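Co-training on two layouts: why does the success rate drop on the old one?

Asked by sanard_k, March 14, 2019

We have a two-arm tabletop setup and train imitation policies from teleoperated demonstrations. In November we collected 601 demonstrations on a bare layout with one dish rack and two plates. The policy racked a plate in 13 of 16 trials, which was fine for our purposes.

Since then we have moved to a fuller kitchen layout and collected 3269 demonstrations there, covering several tasks. We trained one policy on everything, with both sets mixed and sampled evenly by demonstration. On the new layout it does well. On the old layout it now gets 9 of 16, with the same start positions as before. Training loss is lower than it was for the old policy.

Is this plain forgetting, or is the sampling wrong? I don't want to retrain five times to find out.

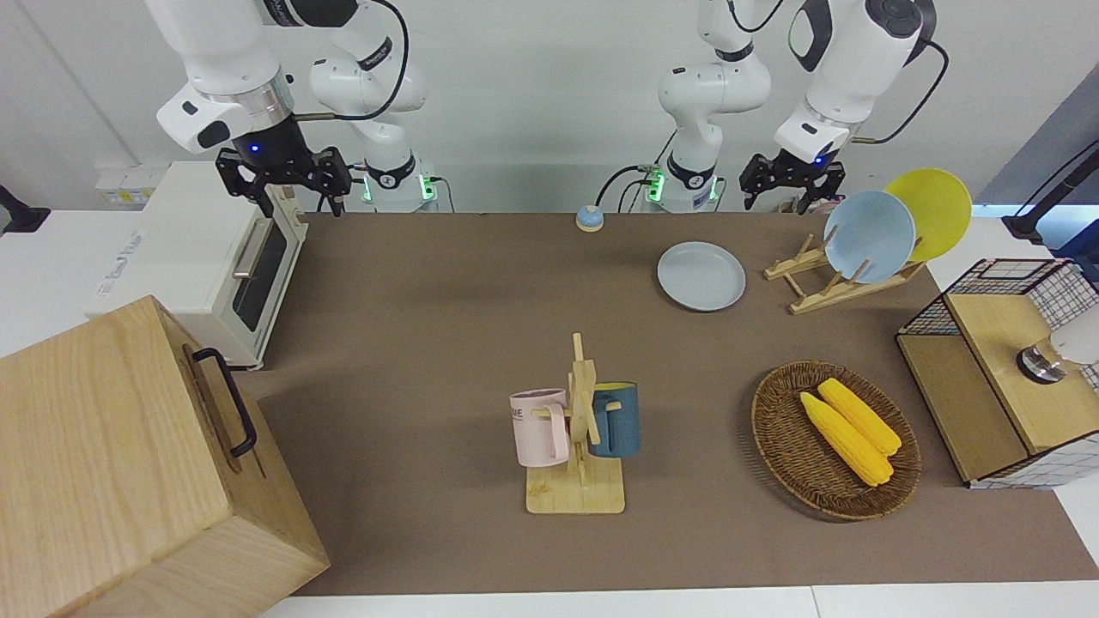

The tasks are given to the policy as a one-hot vector, no language. Racking a plate is in both sets. In the new layout the rack sits toward the back on the right and can already have plates in it, like the blue and yellow ones, with one more lying flat on the mat. In the old layout the rack was always empty at the start and always in the same place, near the center. Same cameras, same grippers, same action space.

zernasel

Your sampling is not even in the way you think. If you sample by demonstration, the old set is 601 out of 3870, so the policy sees it less than one time in six. Set the weight per dataset and try half and half. We had a similar drop on our own arms and most of it came back after that change.

Also check how you normalize the actions. If the statistics are computed over the combined set, the old reaches may be squeezed into a small part of the range. This is easy to miss and the loss will not show it.

peng_arms

9 against 13 out of 16 is not much of a difference. Run more trials before you change anything. With 16 trials each I would not say the two policies are different at all.

dredby_lab

Peng is right about the trial count, but I would look at the failures first, which costs nothing. Sort them by where the gripper went. If it reaches toward the back right when the rack is in the center, the policy has learned a position from the new set and is not looking at the rack. If it reaches the right place and misses the slot, you have a precision problem and more weight on the old data should help.

There is a second thing. In your new layout there are a lot of objects that never matter for the plate task: the mug tree, the corn in the basket, the bell, the toaster oven. If they stay put in every demonstration, they are landmarks, and the policy can find the rack from the mug tree without using the rack itself. Take them away and you are back to your old layout, where it has nothing to go by. We tested this by moving one object at a time with the trained policy – no retraining – and logging the first 20 steps of predicted actions. When we shifted a mug holder and the predicted reach shifted with it, we had our answer.

If that is what you find, collect a small set with the rack moved around and the other objects shuffled. It does not have to be large. Then reweight the way zernasel says.

sanard_k

Thanks. I went back through the videos of the seven failures on the old layout. Five go too far right and back before correcting or timing out, and two drop the plate at the slot. So it looks like mostly the first case. The mug tree was in one spot for the whole plate task, I checked. I will do the object-shift test and per-dataset weights as separate runs, and use more than 16 trials this time.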